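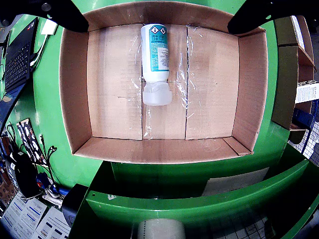

Ciltness College Robotics Club / Help Board / Grippers & Picking

Bottle pick from lined box, fingers keep grabbing the plastic film too

Posted by Jeanine Wuyts
Views 264

Hi all, quick one before lab closes, sorry for the mess. We're the two-arm team for Flaltisia (the student packing challenge, not the line follower one). Task is: cardboard box, loose clear film on the floor of it, one bottle lying down on the film. Arms have to lift the bottle out and stand it up on the table next to the box. Film has to STAY in the box. If it comes out with the bottle you lose the whole round.

Setup is like the photo. White bottle on its back, label up, cap pointing at the front wall. Box is open, walls leaning out a bit. Both arms come in from the far side.

Last batch was 66 tries. 47 good. Of the bad ones nearly all are the same thing, the fingertips go down either side of the bottle, pinch, and a fold of film is in the pinch. Then it all lifts together. The few others are the vision putting the grasp point way off, like on a wrinkle.

Things we tried
- closing slower. no change
- stopping a little higher. Better for film but then the bottle rolls out of the fingers
- flattening the film by hand before each run. Works great, not allowed, judges drop it in however it lands
- taping the film down. also not allowed (asked)

Planner is Jusley, stock settings mostly. Pick pose comes from the overhead camera, one shot, then it goes blind. No force sensing on the fingers, only motor current which is noisy. Practice demo for the other teams is Sunday so I can't rebuild the hands.

Is there a trick for this or do we need diffrent fingertips? And is it worth turning the bottle so the cap faces the arms? Right now it starts cap to the front.

Edit: we don't get to choose how the bottle lies, I mean turning it with the arm as a first move.

3 replies

Posted by benchrat_oly

Had the same problem last season with bagged parts. Short version, don't go straight down.

What worked for us:

Come down with the fingers open only a bit wider than the bottle. You're probably opening all the way because that's the Jusley default. Wide open means the tips land far out on the film and then sweep it inward as they close, so of course you get a fold. Set the pre-grasp width yourself. Bottle width plus a finger thickness, no more.

Then stop above the floor of the box. Higher than feels right but still below the middle of the bottle. If the tips are below the widest part it won't squirt out. You said it rolls out when you stop higher, I bet you went above the middle. Try steps in between, there's a window. It's small.

Third, after closing, lift a tiny bit, stop, open a hair, close again, lift. Sounds dumb. The film is light and springy and a lot of the time it lets go on the little open. We called it the burp. Costs you a second or two per pick.

Also you have two arms so use them. One tip presses the film down beside the bottle while the other arm picks. Check the rules on that, but touching the film is different from removing it and ours let us. Watch out for the walls on your box, they lean out at the top so there's more space up there than on the floor. Your second arm will look fine in the sim and then the knuckle hits cardboard lower down.

Don't turn the bottle first. Every extra push bunches up more film. If you want to grab by the cap, move the wrist, leave the bottle alone.

On the vision thing, put some cloth over the light or move it. Clear film makes bright streaks and a white bottle is also a bright streak. Easy to mix up. The teal on the label is the best thing you've got in there, nothing else inside the box is that color. Find the teal first, then work out the bottle from it. Will fail if the label is face down, so you need a fallback for that.

Post numbers if you try the width thing, curious

Posted by mk_song

we use the soft tips from the Song kit and never had this, just buy those

Posted by Dariela P (build lead, one-arm team)

Soft tips make it worse on film in my experience, they stick to it. Mk you guys run without the liner, so not the same task. Hard smooth tips, rounded at the bottom edge so they slide over the plastic. Sand them. No rubber on the last bit of the tip, rubber only where it touches the bottle.

Agree with benchrat on the opening width. Would do that before anything, it's one line in the config.

Two more things

Cardboard floor has the seams where the flaps meet. Bottle is sitting right over one in your pic. Floor can dip there when you push on it, so if you set your height off an empty box with no load it'll be wrong. Measure with the bottle in.

Your bottle has hazard diamonds on the label. Check with the lab desk what's in it before the demo, and if it's anything other than water get a rinsed one. Somebody will ask. Weight changes too so redo your tests with whatever you end up using.

Jeanine Wuyts, replying

Ok did the width thing tonight. 20 tries, film came up once. Wow. Tips were opening all the way yes, feel silly. Stop height is now below the middle and it hasn't rolled yet.

Burp not tested, second arm pressing not tested, waiting on the rules person. Sanding the tips tomorow if I can find the fine paper. Still getting the odd grasp on a wrinkle so will do the teal thing next, does anyone have a color mask for Jusley that isn't from two versions ago?

Asking about the bottle too, thanks Dariela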